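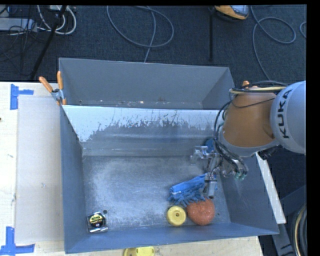
Fig. 4. Picking cell with two bins. Gripper over the front bin, clamp at the left where the bins meet.

Section 4: Setting up the picking cell and working next to it
14 July 2025, by Arlo Pruitt

Read this section before your first shift at the Kimen bench, even if you sat through the Otito sales presentation in June. The presentation said the arm would "free up the team." So far it has moved the team's work from one end of the bench to the other. These steps cover the work as it is now.

4.1 Before you start

1. Read the handover sheet from the last shift. If a fault is written up without a fix next to it, leave the cell off and call the shift lead.
2. Check that the arm is parked and the enable key is out. The key stays in your pocket while your hands are in or over a bin.
3. Push down on the rim of the front bin, then the rear bin. Neither should rock. If one does, reset the spring clamp so that it grips both edges, and try again.
4. Compare the bins with the blue tape marks on the tabletop. The software has no idea the bins have been bumped. It will go on picking where the bin used to be.
5. Look over the cables on the arm and at the wrist. Report anything pinched or rubbed. Do not tape it up yourself.

Note: The Otito guide calls step 4 "optional after calibration." We treat it as required every shift.

4.2 Loading the front bin

1. Place items on the bin floor one at a time. Do not tip in a tote.
2. Mixed items are allowed. A tape measure, a microfiber cleaning item and a round disc can all go in together. Expect more missed picks when soft goods and hard goods touch.
3. Keep the rear bin clear of items at the start of a run. Brush out any debris between runs.
4. Take your hands out, step back behind the floor line, and insert the key.
5. Select RUN A on the Prydderch panel and confirm the item list. If an item isn't on the list, take it out of the bin. Adding it "just to see" has cost us two gripper fingers.

CAUTION: Never reach in to straighten an item while the cell is enabled, including when the arm is standing still. A still arm may be waiting for a signal.

4.3 When a pick fails

1. Wait for the second attempt. The cell retries by itself one time.
2. If the second attempt fails, press HOLD, remove the key, and move the item by hand.
3. Write the item and the time on the handover sheet. Please do this for every failure, however small.

The reason for the paperwork is simple. During the trial week the cell logged 1,134 picks, and the Istari report counted every one as completed without help. Our own sheets for the same week show 38 picks where a person had to step in. The panel does not record a hand move, so whatever we leave off the sheet never happened as far as the report is concerned. Staffing for this bench will be argued over using one set of numbers or the other.

4.4 What changes in your job

Sorting by hand is no longer the main task. Loading, watching, clearing and writing up are. Some people like this better and some find it dull, and the dullness is a safety matter. Swap out after 20 minutes of watching. The original plan had one person on the cell for a full shift, and that plan is withdrawn until further notice.

You are not expected to keep pace with the arm, and it is not there to set yours. If a supervisor quotes cell rates at you as a personal target, refer them to this section.

The job grade for bench staff has not changed. Clearing faults was described to us as "light supervision," with no added pay. I disagree with that and have said so in writing. Until there is an answer, do the steps here and nothing past them. Opening the wrist, changing fingers and editing the item list belong to maintenance.

4.5 Shutting down

1. Press HOLD and let the arm return to park.
2. Remove the key and sign it back in.
3. Empty both bins.
4. Check the tape marks again and note any shift on the sheet.

Lockout procedure is in Section 5. Alarm codes, all 22 of them, are in Section 6.

Questions or corrections: Arlo Pruitt, Kimen bench office | © 2025 Kimen | Back to top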